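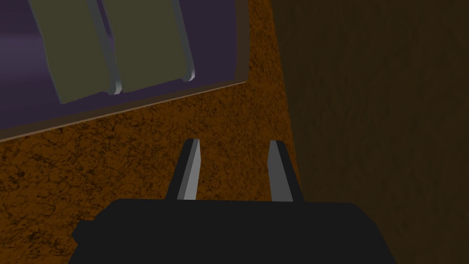

A simulated trial should be held to the same reporting rules as one on a real bench, and at the moment it usually isn't. The draft practice note circulating between Prurkcombe and Flakurmont gives simulation half a page, most of it about file formats. It asks for a success rate and the number of runs. It doesn't ask what the arm was doing in the runs that didn't count, or how close it came to anything it had no business touching. A gripper with its fingers open over a patch of mottled brown, tips touching nothing and the green panels well off to one side, is a perfectly ordinary moment in a trial. Under the draft it would leave no trace in the report at all.

I think it should. An open grasp is a state like any other, and a reviewer ought to be able to find out how long the arm stayed in it, how far it was from its target, and what else was within reach. All of that is cheap in simulation. The positions are already in memory and you only have to write them down. On a real bench you'd pay for extra sensors to get the same thing.

The report I was asked to review in February covered 1000 simulated runs, of which 473 were scored as valid. The other runs were put down as "incomplete" and left at that. Some of those may have been software faults, and some may have been the arm stalling short of the object. Those are very different problems for anyone who plans to put the same controller on a real machine, and I couldn't tell them apart from what I was given.

## What I'd require

My preference is for a short list that people will follow:

- Every run started is a run reported, with a cause given for each one dropped.
- Clearance to the nearest surface is logged from the start of the approach until release.
- The scene layout is fixed and filed before the first run. Changes get a new version number.
- Contact with anything other than the target is recorded, even when the grasp succeeds.

The last one matters most to me. Household layouts are full of things that cross the approach at odd angles, and a simulated pole will never complain about being knocked. In a kitchen or a ward it might be a bed rail, or somebody's walking frame. A controller that brushes past obstacles to get its score has learned a bad habit, and the score won't show it.
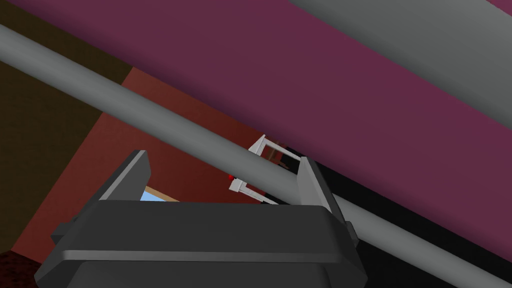
Zoltán Farkas read an earlier version of this and thinks I'm asking too much of small groups. His view is that a lab with two people will either skip the clearance log or fill it with rubbish, and that "a rule that gets faked is worse than a gap you know about." He would make the list optional below 400 runs and compulsory above it.

I take the point about small groups, but I don't like the threshold. Plenty of early claims rest on small batches, and those are the ones that get repeated in proposals. If there has to be a concession, I'd let small groups file the raw log without the written summary. The Győri template already allows that for bench trials – it runs to 7 pages, and the summary is most of the work.

There's also the question of who checks. Reteck has suggested that the group running the trial sign off its own scene files, with spot checks later. I could live with that for the first year, provided the checks are done by someone outside the project and the results are published along with the rest. Comments on the draft are still open, and mine went in on 4/23/24 with the four items above and a note against the threshold.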